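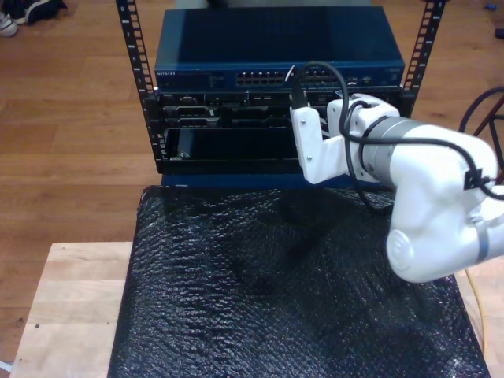
Every Town Library Should Lend Out Tools

Mar 18, 2025

I borrowed a tile cutter last September and I have been a pest about it ever since. My friends have heard the speech. My sister has heard it twice. So now it's your turn!

The Hondden branch started its tool shelf with a few donated drills and a pressure washer that leaked. Today it has 173 things you can check out with the same card you use for novels. There are ladders, sanders, a sewing machine, a soil tester, two canning kettles, and a carpet cleaner with a waiting list longer than any bestseller's. You get it for a week. You bring it back clean. The whole thing costs you nothing past the taxes you already pay.

I think every town should do this, and I think it belongs in the library and not in a rental shop or a club with dues. A rental shop is great if you know what you need and have the money for it. But a beginner doesn't know what she needs. I sure didn't. I checked out the tile cutter, wrecked a box of tile, took it back, read a book (from the same building!), and checked it out again. At rental prices I would have quit after the first box and paid someone to finish the bathroom floor.

People worry about damage and theft, and that's a fair worry. Things do break. The Hondden branch set aside $800 for repairs in its first year and spent $400 of it, most of that on the pressure washer, which should never have been accepted in the first place. Late returns happen too, as they do with books. Libraries have been getting stuff back from absent-minded people for a very long time, and they are good at it.

The harder question is space. Our branch is small and the tools took over what used to be the magazine corner. I miss the magazines a little. I used to sit there on Saturday mornings with the gardening ones and never buy a thing. If your library is full already, start with a closet and one shelf of the stuff people use once a year. A post-hole digger doesn't need to live in 11 garages on the same street, and a good one outlasts most of the fences it gets used for.

Then there's the part I didn't expect to care about, the talking. When you stand in line with a hedge trimmer, people ask what you're doing with it. I've been handed advice on grout, raccoons, and wallpaper paste by folks whose names I still don't know. Over in Cutus they've added a repair table one evening a month, and I drove out to see it with a broken lamp under my arm. I came home with a lamp that works and a strong opinion about cheap switches.

If you want this where you live, go to a library board meeting. They're open, they're short, and the chairs are mostly free. Bring a list of what you'd lend and what you'd borrow. I'd put the carpet cleaner at the top, and I'd get two.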